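Filed under: Robots & Making | Threads
Print this | E-mail this

1/ OK so a few of you asked what I do all day now that the Uvier project is up and running. Mostly I teach two robot arms to fold a kitchen cloth. By hand. Over and over (and over).

2/ The way we do it at Endton, I hold a pair of small leader arms and the real ones copy whatever I do. No code, no typing in positions. I squeeze, they squeeze. I get an itchy nose, well, that ends up in the demo too!

3/ Cloth is SO much harder than blocks. A block stays where you put it. With a thin wipe you have to come in low, close on just the edge and lift before it slides away from you, and you're doing all that with no feeling in your fingertips.

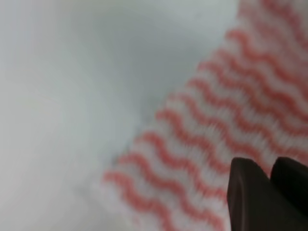 4/ My big mistake back in June was going too fast. I'd do these snappy little folds, very proud of myself, and the policy learned to be snappy and miss. Slow and boring wins. I count in my head before every grab now.

5/ Numbers, for the people who like them: 1,883 demos recorded, 1,848 kept. The ones I tossed were mostly me dropping a corner and saying a bad word.

6/ Also, start every single run from the same pose. Cloth flat, one gripper on each side, fingers pointing in. Then nudge the cloth a tiny bit between runs so it doesn't just memorize one spot. 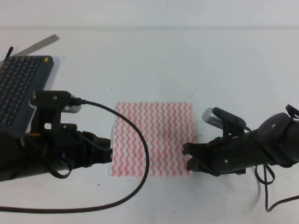

Both arms at the cloth, wrist cams on.

7/ Next up is the bigger towel from Brernham, and I want 90 clean demos before I let myself train anything. If you've done two-arm folding by remote, tell me how you handle the second fold, because mine still looks like a burrito.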